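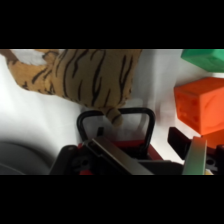
August 9, 2026. Notebook, Albridge reading workshop. We went back through the take-home word lists this morning and settled most of what was left over from the last entry. The lists for the youngest group are going to be built on things a child can hold and talk about, and the trial list Thitima wrote is all adjectives and nouns for a toy tiger: stripe, stripes, tan, black, soft, round, fur. Good list. "Stripes" is hard for the ones who can't yet manage three consonants together, but they want to say it, so it stays. "Tan" nearly everyone reads. "Round" they read and then misspell as "rownd," same as last term.

Decision: seven words per list, one list per week, no list goes home until the child has read it aloud once here. Kamran wanted ten. He may be right for the older group and we left that open.

Attendance and loans. Paweena finished entering the loan cards. 1364 loans since the shelves opened in December, from a stock of 629 books. I had expected the early readers to be out in front and they are, but the gap is smaller than I thought. The nature books go out and stay out. Some of the cards have a child's first name and nothing else, and we have three children called Samuel, so the per-child numbers are not worth much yet. Paweena is going to add a surname initial to new cards from now on and leave the old ones alone.

The overdue question again. Ibrahim does not want fines or reminders home. I agree about the fines. On reminders I think a slip in the bag is harmless, but he has seen families stop coming after getting one, at the Colora center, and he would know. Left as is. We will ask the child at the door and write down what they say.

Paired reading. Six pairs ran this cycle, older child with younger, twenty minutes. Notes from the observation sheets:

The older child reads too fast in four of the pairs. They don't slow down when the younger one stops following with a finger. Nattawut tried having the younger child turn the pages and that did more than telling the older one to slow down. Do it in all pairs next time.

In one pair the younger child is the stronger reader. They have worked this out themselves and now trade pages. I didn't change anything.

Two pairs spent most of the time choosing a book. Put out four books per pair beforehand and let them pick from those.

The observation sheet itself is too long. There are nine boxes and people fill in the first four and the last one. I have cut it down to five: what they read, who turned pages, where they stopped, what they said about it, anything else. Printed 30 of the new version, in the tray under the window. Please throw out the old ones if you find any. The old one has "Samir" in the footer from when we copied their layout, which confused a parent.

Spelling notebooks. Collected all of them and read through. Things I saw often enough to write down:

Silent e is fine in words from the lists and missing everywhere else. They write "hom" and "mad" in their own sentences after getting "home" and "made" right on the same page. So they have learned the list and have not learned the pattern. I want to try a short dictation each session, two sentences, using pattern words that were never on a list. Thitima thinks dictation will put off the ones who are anxious about writing. We agreed on dictation to a partner, in pencil, not collected, for three sessions, and then look again.

Letter reversals (b/d mostly) have gone down in the middle group without our doing anything about them. Noting this because we spent a whole planning meeting on reversals in December and bought the sand trays.

Capital letters in the middle of words are almost all K and P. No idea. Kamran says the K is from the wall alphabet, where the lowercase k is hard to tell apart from the capital. I looked and he's right, they are nearly the same shape. He will redraw it.

Talk before writing. This was the part I most wanted to get down. Nattawut's group did ten minutes of talking about an object before any writing, and Ibrahim's group went straight to writing as usual. Same age, same length of session. Nattawut's group wrote longer pieces, and more of them used a describing word. But his group also had the better chairs and the quieter room, and two of the weakest writers in Ibrahim's group were new, so I would not make anything of it. Swap rooms next cycle and swap who gets the talk. If it holds up after that we can write it into the handbook.

One thing to watch in the talk sessions is that the adult talks too much. I timed myself without meaning to, since the recorder was running, and I had well over half of it. Asked a question, waited about a breath, answered it myself. The advice in Evton's old training notes was to count to five silently after each question. I tried it in the afternoon and it feels very long, but a boy who has not spoken in the group before did say something on the third question. Trying it again tomorrow.

Budget. Paper, pencils and the replacement for the broken guillotine come to more than what is left in the supplies line. Total left across everything is 3528, and the rent for the hall has to come out of that first. Paweena has the breakdown. Until it's sorted, no color printing except covers. The word lists are fine in black.

Handbook. Sections on arrival, loans and paired reading are done as drafts. Word lists can be written now that we have a rule. Dictation and talk before writing wait for results. Ibrahim asked that each section begin with what to do and put the reasoning at the back, as new helpers don't read the reasoning on the day. Fine by me, though it means rewriting arrival, which is two pages of reasoning and one line of instruction at present.

Kamran read the paired reading draft and marked these:
"Facilitate" appears eleven times. Say what the person does.
It doesn't say what to do if one child of a pair is absent. (Join another pair as a three, the absent child's partner listens first.)
It says "level 2 books" and the shelf labels are colors now.

I have fixed the first two. For the shelf colors, Paweena has the only full key, and it needs a copy on the wall anyway.

To do before next session
Thitima: lists two to five for the youngest group. Avoid more than one three-consonant word per list.
Kamran: lowercase k. Also decide about seven or ten words for the older group and tell me which.
Paweena: surname initials on cards, copy of the shelf key.
Nattawut: set out four books per pair, swap rooms with Ibrahim.
Ibrahim: names of the two new children for the register, and their reading checks if done.
Me: dictation sentences, nine of them so there are spares. Rewrite arrival. Listen to the rest of the recording.

Dictation sentences so far:
The snake hid under a pine tree.
Jake rode his bike to the lake.
I hope the cake is not stale – that one has four in it, maybe too many for a first go.
We made a kite and it broke.

Still need some with u. "Cute," "mule," "tube" and "rule" are all usable, though "rule" and "cute" don't have the same sound and somebody will ask. Keep them in separate sentences.

Key to the back cupboard is on the hook again.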